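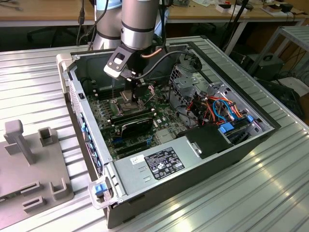 4. Keeping the old computer

Home Papers Methods Archive Contact

Şükran Karabulut
8 September 2026
7 min read

Figure 2. Open desktop computer, case lying on its side.

I went into this part of the study expecting to write about money. Old desktops hang on in spare rooms, I thought, when people can't afford a new one or don't fancy paying to have the old one taken away. Money does come up in the interviews, and I'll get to it, but it's a much smaller part of the story than I'd planned for, and my first draft of this section had to go in the bin.

A quick reminder of who we're talking about. I spoke to 79 people in Galutby who told me they had at least one desktop computer at home that was no longer the main machine. Some of these were switched on every evening. Others had been under a bed for years with a blanket over them. I've lumped them together as "kept" computers, which my colleagues have grumbled about, and I take the point. The trouble is that the people I interviewed moved their machines in and out of use all the time (a son comes home from college, a laptop dies, tax forms are due) and any line I drew between used and stored was out of date by the second visit.

4.1 Getting inside

Most of my early questions were about files. I asked what was on the disk, whether it had been copied anywhere, who knew the password. People answered politely and then went back to talking about the box itself. They wanted to tell me about the side panel and the screws, and the fan that had to be cleaned with a paintbrush. A desktop of the ordinary kind, like the one in Figure 2, is mostly folded sheet metal with the working parts fixed to it, and once it is on its side with the panel off you can get at the processor and the drives without much fuss. Several people put this to me as a plain virtue. You can see what you've got, one man said, and you can't see a thing in a phone.

I should admit I share the feeling, and it probably leaked into how I asked things. I grew up in a house where the computer lived with its cover off all summer. When somebody started telling me about swapping a power supply I'd lean in, and I suspect they noticed and gave me more of it. Readers who want to mark my results down a little on that account are welcome to.

Having opened the case even once seems to matter a good deal. Of the 79, there were 70 who had taken the cover off at some point, or had stood next to a relative who did. Their accounts are full of small particulars: which screw was a replacement, where the dust gathers, a clip that snapped and was mended with garden wire. The others talked about their computers much as people talk about boilers. They were fond enough of them, in some cases, but they had little to say once we'd covered whether it worked.

4.2 Parts, and where they come from

Spare parts in Galutby come from three kinds of place. There's the shop, and everyone means the same one: Mujić, behind the bus station, which sells new and used and will test a part on the counter while you wait. There's the Plarnetier swap list, a message board that was set up for bicycle parts and drifted. And there's family, by a long way the biggest of the three – memory and hard drives travel between cousins in padded envelopes and coat pockets, mostly without anyone paying.

That last route explains a lot of what I first took for hoarding. A machine that will never be switched on again is still a source of screws, cables and drive bays for three or four households. One woman had kept a dead computer from a company called Temivura, her old employer, purely for its case, which she thought better made than anything you could buy now. She was planning to move her newer machine into it in November. When I asked if the holes would line up she said they'd better.

4.3 Money after all

I said I'd come back to this. Only seven people gave cost as their main reason for holding on to a computer, and even they tended to bring it up late, when I'd asked directly. What people did mention was a dislike of waste, and here I think one has to be careful. It's the sort of answer people know a researcher would like. It was more convincing when it came sideways, in complaints about neighbours who'd put a working machine out in the rain, or in the slightly guilty way some of them showed me the second and third box in the cupboard.

There is also the question of space, and I handled it badly. I have no floor plans and I didn't ask who else wanted the cupboard. In at least 2 of the homes there was clearly an argument going on about it – I got one side in the kitchen and the other on the doorstep as I left. I've kept those doorstep remarks out of the analysis, as the people making them hadn't agreed to be interviewed, but they made me wonder how many kept computers are really computers that one person in the house keeps and everyone else steps round. Section 5 looks at the households where I was able to speak to more than one adult.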